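From: Joaquim Neves
Date: Dec 29, 2023
Subject: Re: [grustum-users] Sheath wear on moving cable runs

> We replaced the sheath on the Bragança line in November and it has
> worn through at the same spot. Is the 23 mm clamp spacing wrong, or
> is Grikora shipping a softer compound?

I doubt it is the compound. We cut up 2 samples from the Furnano batch and hardness was within spec on both. 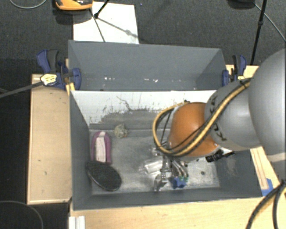
Clamp spacing matters less than free length between the last fixed point and the joint. If the run is too short, the sheath takes the bend at the clamp edge and wears there. Leave a full loop, as with the yellow-tan cable going around the orange joint, and keep the thinner black lines on the same route. Ties should hold the bundle together without pinning it to the housing. Ours has done more than 1000 hours that way.

Can you post the bend radius at the worn spot? Page 221 of the Grustum manual has the table.

Joaquim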